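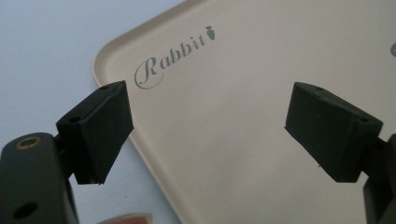
1/ A small thread on trays. I have cleaned and sorted my work table before the holidays, and the thing which helped me most was one big beige plastic tray. Dec 22, 2021, and I am writing about a tray. Please mute me if needed.

2/ My table has a very light top, white going to gray. I like it in the evening, but small things disappear on it. Pins, screws, the clear buttons from shirts. On the cream color of the tray I find them much faster.

3/ The important part is the rim. Before, I used a flat mat, and every week something rolled to the floor and I was on my knees with a flashlight. A raised rim is such a simple idea. I was three years without it.

4/ How I do it now: the tray stays on the table and it starts bare. I take one drawer, I pour everything in the tray, I sort, I put back, and I wipe. Then the next drawer. Never two drawers together. I tried this in July and I mixed sewing things with bicycle things, and it took me the whole Sunday to separate them.

5/ My friend Ka-ming Cheng asked why I don't use many small boxes. I have small boxes! But the small boxes are for keeping. For sorting you need a wide place where the hand can move.

6/ About size. Please buy bigger than you think. My first one was from a shop called Zacharias, very pretty, and good for one cup of tea and a biscuit. It holds keys by the door now.

7/ Somebody will ask if a baking sheet is okay. Yes, it is okay, I used one for a month. It is loud. Each screw makes a noise like a small bell, and my neighbor in Istden has thin walls, the same as me. Plastic is more quiet.

8/ And matte is better than shiny for me. I sit under a strong lamp, and on a shiny surface the light comes back in my eyes.

9/ What I found in the drawers yesterday: 100 paper clips (they were in a closed box with the number on it, I did not count), the spare key for the bicycle, four batteries that I don't trust, and a receipt from the Bindov hardware store for a hinge. I don't know which hinge. All my doors are fine.

10/ Cleaning: warm water, a drop of dish soap, soft cloth. Dry it also below the rim, on the outside, because water stays there and then it makes a ring on the table. I learned this with my old table — it still has the ring.

11/ I don't use the rough side of the sponge. My mother did this with her kitchen tray and afterwards it was full of thin scratches, and all the pencil dust went in the scratches and stayed.

12/ Two people wrote me already about storing it. I stand it on the long side between the cupboard and the wall. It needs almost no space there, but I put a folded towel under it so it does not slide in the night.

13/ Tomorrow is the last drawer, the one with cables. I have been afraid of this drawer since we moved from Trudlow. If you have a good way to tie short cables without buying something new, please write it under here. I have many rubber bands but they become sticky after one summer.

14/ Small correction to number 6: Ka-ming says the pretty tray was a gift from her and not from my shopping. Sorry, Ka-ming. It is a very good tray for keys.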